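Last updated: 16/01/2020

Marama Rakena has been asked the same thing at every family dinner for five years: when can I buy one that does the kitchen? Her answer has not changed much. "Not yet," she says. "I used to give a year. I stopped giving a year."

Rakena runs the manipulation group at Metilex, which writes control software for two-armed machines. Before that she worked on warehouse picking at Kahraman, where the job was to take boxes off a shelf and put them on a belt. I met her at the Metilex office in January, in a room with a sink, a stove and a lot of groceries. We talked for most of an afternoon.

I started with the warehouse, as it is the place where people assume the problem has been solved. She said it has been, in part.

"If the thing is a box, and you know the size of the box, and the box is where it should be, a machine will do that all night," she said. "We had a line that did 770 picks in a shift without a person touching it. But then somebody sends a soft bag through with a shirt in it and the line stops. So you still have a person standing there. The person does less lifting than before, and that's good for the person's back. I wouldn't call it automated."

The kitchen, she said, is a room full of soft bags. Her group keeps a list of chores that a home machine would have to manage before anyone would want to pay for it. The list has 153 entries. It includes wiping a counter, emptying a dishwasher, putting groceries away and finding the lid that goes with a pot. Each chore is marked as works, works sometimes, or doesn't work. I asked how many were in the first column.

"Few enough that I don't put it on a slide," she said.

Putting groceries away is in the middle column, and it takes up most of the team's time at the moment. The program that handles it is called Tuto. It was trained largely in simulation, where a mistake costs nothing and a test can be run again with the items moved a little. Rakena thinks produce is a good test. Every piece is a different shape, some of it is slippery, and a grip that is fine for a can will leave a dent in a tomato.

"People see a hand with fingers and think the fingers are the hard part," she said. "Closing the fingers is easy. Where to close them, how hard, and what you do when the thing rolls – that's the work." 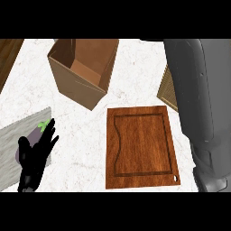
She is careful about what success in simulation means. A vegetable on a simulated counter has the weight and the friction that somebody typed in. A real one may have been in the fridge for a week. "You get a policy that looks great on the screen, you move it to the real arm, and it squeezes too hard or lets go too early. Then you go back and make the simulation less tidy. We do that over and over."

Not everyone in the field thinks homes are worth the trouble. Serpil Kırmızıgül manages the floor at Brilton, a packing plant that has tested arms from several suppliers, and I called her the following week to get the buyer's view. She was polite about household machines and not very interested in them.

"My question is always what happens when it drops something," Kırmızıgül said. "A person who drops a jar picks up the glass, cleans the floor and goes back to work. The machine we tried kept going with an empty hand. It packed air."

Brilton now has 2 arms in regular use, both loading cartons that are all the same size. Mixed orders are still packed by hand. Kırmızıgül said she would look again when a supplier could show her a full week on mixed goods with no one from the supplier in the building.

I read that back to Rakena over the phone. She said it was a fair test and that she didn't know anybody who would pass it today, Metilex included. She did push back on the idea that nothing has moved. Five years ago, she said, her team would spend over a month getting an arm to handle one new kind of object. New objects now go in as a batch, and many of them work the first day.

I asked what she would trust a machine to do in her own kitchen, tonight, with nobody watching.

"Clear the table, if it's plastic plates," she said. "I'd put the knives away first. And I'd stay in the house."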